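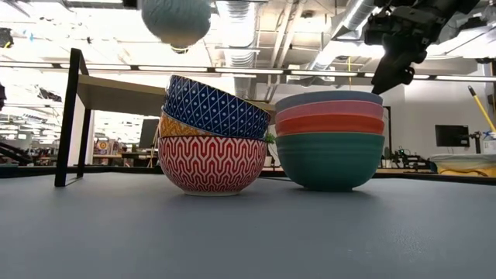
A reader wrote in after our last issue to ask whether patterned bowls and plain ones really have to live in separate piles, as she has only the one shelf and would dearly like them all in together. It's a lovely question and it set off a long talk here at Toltolano, so it gets the top spot this month.

Our feeling is that you should sort by shape first and let the color fall where it may. The plain matte bowls, the green, orange-red, pink and blue-gray ones, sit down into each other very nicely, and you get that row of colored rims to look at every time you open the cupboard. The patterned ones are another story – the deep one with the red zigzags is happy at the bottom of anything, but the blue lattice bowl does like to lean when it goes on top of the yellow. If yours does the same, give it a spot of its own, or fill it with lemons and keep it out on the table, where you'll enjoy it more anyway.

The Drulero shelf risers are back in the shop in September, and they give you 2 levels where you had one. We have 50 of them coming, and last time they went fast, so do drop us a line if you'd like one put aside. And please keep the letters coming, we read every single one over our morning coffee!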